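How Do You Teach a Robot to Pick Up Scissors?
By Defne Bilgin
Wed 4 May

Pick up a pencil. Go on, I'll wait!

Easy, right? You probably didn't think about it at all. Your hand went out, your fingers opened just wide enough, they closed just hard enough, and up came the pencil. Now try it wearing a pair of oven mitts. Not so easy now, and if you want to feel really silly, try it with the mitts on and one eye shut, looking through a toilet paper tube.

That's pretty close to how a robot feels when it picks something up (if robots felt things, and they don't). I test robot hands for a living, and people your age ask me the best questions about it, so I've written down the answers in one place. Some of the questions came from a class in Prermont that sent me a whole envelope of them. Hello, Prermont!

What is a gripper?

A gripper is the part of a robot that grabs. It goes at the end of the robot's arm, where your hand goes on yours. Some grippers have lots of fingers with knuckles, and they look like something out of a movie. Some have no fingers at all and use suction, like when you suck on a cup and it sticks to your face. Most of the ones I work with have two fingers that move toward each other and away again. Open, close, open, close. Like a crab.

Two fingers sounds like not very many. But you can do a huge amount with two! Try it at home: use only your thumb and your pointing finger for a whole breakfast. You'll manage the spoon. You'll manage the toast. The cereal box might be a bit of an adventure.

Why don't you just put one on a robot and see?

We do, later on. But robot arms are slow to set up, and they are heavy, and there are safety rules about standing near them when they move. So a lot of our testing is done with grippers that people hold in their own hands. You carry it to the thing you want to pick up, you make the fingers close, and you lift. Your arm does the job of the robot's arm.

The clever bit is the camera. It rides along on the gripper and films everything the fingers do. When we've done a job lots and lots of times, a computer can study the videos and start to work out the pattern. Ah, the fingers go on either side of the mug handle. Ah, they close before the mug goes up. (You would not believe how many times a computer has to watch that before it gets it. A toddler is much quicker.)

Is it fun? Yes, for the first hour. Then your wrist starts to ache and you begin to feel like a crane.

What are you comparing?

Fingers, mostly! You can pull the fingers off a gripper and put different ones on, a bit like changing the wheels on a toy car. We had two kinds to try this spring.

The first kind is flat. Flat fingers are like two rulers pressing together. They're brilliant with books and boxes and anything else with straight sides. My friend Kagiso Du Plessis calls them "the tongs."

The second kind is curved, and it has a texture on the inside, where it touches things. I like these ones best, and I'm trying very hard to be fair about it.

Being fair is the hardest part of testing, by the way. If I like the curved fingers and I do all the easy jobs with them and all the tricky jobs with the flat ones, guess which fingers win? So we have a list of 58 objects, and both kinds of fingers have to try every single thing on the list. Same objects, same table. Tülin Tekin made the list and she won't let me take anything off it, even the wet sponge. I hate the wet sponge.

What's the hardest thing to pick up?

I asked everybody at work and got a different answer from each person. Kagiso said a playing card lying flat on a table, because there's nothing for the fingers to get around. Tülin said a bag of rice, which changes shape while you're lifting it. Kevser Demirtaş said a grape. Squeeze too little and it rolls away, squeeze too much and you need a cloth.

I said scissors.

Think about scissors for a second. One end is thin and pointy. The other end is wide with two big holes in it. The middle has a joint, so if you grab them in the wrong place they can swing open while you're carrying them. And they're smooth metal for half their length and plastic for the other half, so they don't feel the same to a gripper all the way along. Four problems in one object, and it lives in every school in the country!

You also have to decide which way up you want them. Lying flat on a table, scissors are easy to nudge and hard to get hold of. Standing up between the fingers, you can see them properly and so can the camera. When I try a new set of fingers, I like to look at the scissors held straight up with the handles at the bottom, and check whether they lean. Leaning is a bad sign. A thing that leans is thinking about leaving.

You can see the curved fingers at it in this next photo, with the blue handles down and the closed blades pointing at the ceiling. Look at how the handles bend outward on both sides and the fingers bend too. I love that. The gripper-like device on the table has a white cube on top with a blocky black-and-white pattern, and I'll come back to that pattern in a minute.

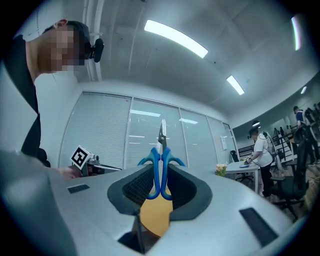 Why does everything look so bendy?

Good spotting, if you noticed! The ceiling curves, the windows curve, and the corners have gone black. It's because of the lens. A normal camera sees a slice of the world in front of it. A very wide lens sees a much bigger piece, with loads squashed in around the edges, and straight lines come out curved. You can get nearly the same thing by looking at your face in the back of a spoon.

We want a wide view because a gripper gets so close to things. With an ordinary lens, you'd see a giant scissor handle and nothing else. With the wide one you get the fingers and the scissors and the table and the rest of the room as well, all at once. The computer can use the windows and the lights to help work out where the gripper is, a bit like you knowing where you are in your bedroom by where the door is.

What is the black-and-white pattern for?

It's called a marker. You've seen something like it on tickets and posters, the square codes that grown-ups point their phones at. Ours is simpler than those. When a camera spots a marker, the computer can tell where it is, how far away it is, and which way it's tipped. It already knows how big the marker really is, so if it looks tiny, it must be far away.

You can do this too. Hold a playing card close to your nose, then get someone to hold it at the other end of the hallway. You knew it was the same size all along, didn't you? That's the trick, and your brain does it without asking you.

Do you ever drop things?

All the time! Dropping things is in the job description. We write every drop down, because the drops tell us more than the good grabs do.

For this test we did 600 grabs with the scissors alone, shared between the two kinds of fingers. Şengül Duman kept the tally sheet. Out of all of those, 356 were what we call a clean grab, where the scissors came up, stayed shut, and didn't twist. The rest were wobbles, slips, and drops. We use scissors with the points rounded off for the drop tests, and we keep our toes out of the way.

Please don't try scissor tests at home. Try a spoon. A spoon is nearly as annoying, I promise, and much kinder to your floor.

So which fingers won?

For scissors, curved. They did better on the handles, which makes sense to me because a curve can hug a curve. For books and boxes, flat, and by quite a lot. For the grape, both of them were terrible and Kevser ended up eating most of the test.

So you might want different fingers for different jobs, and that's why they come off. A company called Denico has asked us to look at a third kind in December, with a little ridge at the tip like a fingernail. I have high hopes for it on the playing card. (Try picking up a card with your nails, and then with only the soft part of your fingers. Fingernails are wonderful things.)

Make your own gripper test

You need 3 grabbers and some things to grab. I'd use kitchen tongs, two wooden spoons held together, and a clothespin. Then find ten objects. Get a mix: something round, something flat, something squashy, something long. A sock is good. So is a potato.

Before you start, guess which grabber will be best and write it down. Don't skip this, even if you think you know.

Try each object five times with each grabber. Lift it, count to five slowly, and put it down again. If it stays up for the whole count, that's a point. If it falls, no point, and draw a little picture of how it fell. Did it slide out of the bottom? Did it spin? Did it shoot across the kitchen and go under the fridge?

When you've finished, wrap a rubber band a few times around the tips of the wooden spoons and do their turn again. See if your numbers change. Mine did, especially for the potato.

Words to know

Gripper: the part of a robot that grabs things.
Lens: the curved glass or plastic at the front of a camera that gathers light.
Marker: a pattern that a computer can find easily in a picture.
Clean grab: when a thing comes up and stays put with no twisting.

If you do the test, I'd love to know what beat your tongs. Ask a grown-up to help you send it in, and draw the falls, please. The falls are my favorite part.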